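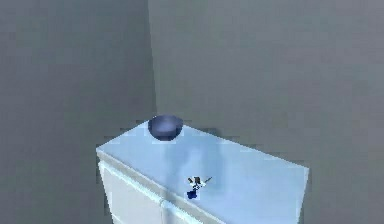 Equipment planning: what the second arm will cost and what has to come first

The automation group at Wombridge has finished its draft budget for the coming year. The largest line is a second light-duty arm for the kitchenware handling cell, and the draft went out to department leads in October. This item covers what is in the draft, what was left out, and the dates by which comments are useful.

The task is unchanged from last year. The arm picks up a single bowl from a cabinet top or counter and sets it down at a marked position. Most of the development is done in simulation, and a cycle moves to the physical cell only when the simulated version has passed. Paora Mahuika's team keeps the simulated cell deliberately plain: bare grey walls, a cabinet and one bowl. Extra items slow the physics down and make failures harder to trace.

Purchase or lease

Three routes were priced. The first was outright purchase from Walent, who supplied the present arm. The second was a lease through Poduval over three years with an option to buy at the end. The third was to keep one arm and run a second shift.

The second shift was dropped early. It needs a trained operator in the building until 10 p.m., and the wage cost passes the price of the lease before the end of the first year. It also leaves no spare if the arm is down.

Between purchase and lease the difference is smaller than expected. The lease costs more in total but includes one service visit a year and replacement of the wrist unit if it fails. Purchase includes neither. Ruby-Lee Kereama, who prepared the figures, recommends purchase on the grounds that the present arm has never needed a wrist unit. Unai Alcaraz has asked that the minority view be recorded. He points out that the present arm runs one shift on light parts, and the new one will be asked to do more.

Grippers

Gripper spending has its own line for the first time. In earlier years it was charged to consumables, and it was hard to tell afterward what had been spent on fingers and what on cable ties.

The draft allows for two small two-finger grippers and one set of spare fingers for each. Valtis quoted $3,484 for the package, with mounting plates and delivery included. The quote is good for 25 days and will have to be renewed if the budget meeting slips. A second supplier was asked and did not reply.

A larger gripper was considered and rejected. A wide one can span a bowl from outside, but it needs clearance on both sides, and bowls are often placed close to a wall. A small gripper takes the bowl by the rim, with one finger inside and one outside, and needs less room. The drawback is that a rim grip holds the load off center. Heavy bowls tilt, and the tilt limit has to be set for each type.

Fingertip pads wear faster in a rim grip. The maintenance plan assumes a change of pads every 200 hours of running time. Pads are cheap and the change takes a few minutes, but the cell has to be stopped and the tool center point checked again afterward. Please include that time in any throughput estimate you send in.

Simulation time

The draft asks for one dedicated workstation for simulation. The group now shares a machine with the drawing office, and jobs are run overnight. A full check of a changed cycle is 100 simulated picks with the bowl start position varied, and on the shared machine the result is not available until the next morning. One small change to an approach path therefore costs a day.

Miroslava Michalík compared this with rented computing time. Renting is cheaper if the group runs fewer than four full checks a week. The group now runs more than that in a busy week and fewer in a quiet one - the log was not kept well enough to give a reliable average. The workstation stays in the draft for now. A proper log has been started, and the line will be reviewed against it before the order is placed.

No money is requested for new simulation software. The current license covers a second arm at no extra charge, provided both arms run under the same seat. Anyone planning to run the two cells from separate desks should say so now, as that would need a second seat.

Installation

Installation costs are the weakest part of the draft. The supplier's price covers delivery to the loading door. It does not cover the following:

Moving the arm to the cell and bolting it down
A dedicated power circuit
Guarding or a light curtain on the open side
The risk assessment and sign-off
Two days of operator training

The first two can be done by site maintenance. Guarding has been priced from last time with an allowance for inflation, and that is only a placeholder. Tane Whitcombe will get a current quote once the floor position is agreed. The position depends on whether the existing cabinet stays where it is. If it moves, every taught position in the present cell has to be checked again, and that labor should be charged to this project and not to the running budget.

Lead time

Walent states fourteen weeks from order for the arm. The grippers take five. There is no benefit in ordering both together, and the warranty on the grippers starts at delivery. The draft places the gripper order eight weeks after the arm order, which leaves one week to fit and test them on the present arm before the new one is due.

Comments

Send comments on the arm and gripper lines to Ruby-Lee Kereama, and on the workstation to Miroslava Michalík. Requests for extra parts or fixtures need a price and a supplier name attached. The draft closes to changes at noon on the day before the budget meeting, and the version current at that time is the one that will be presented.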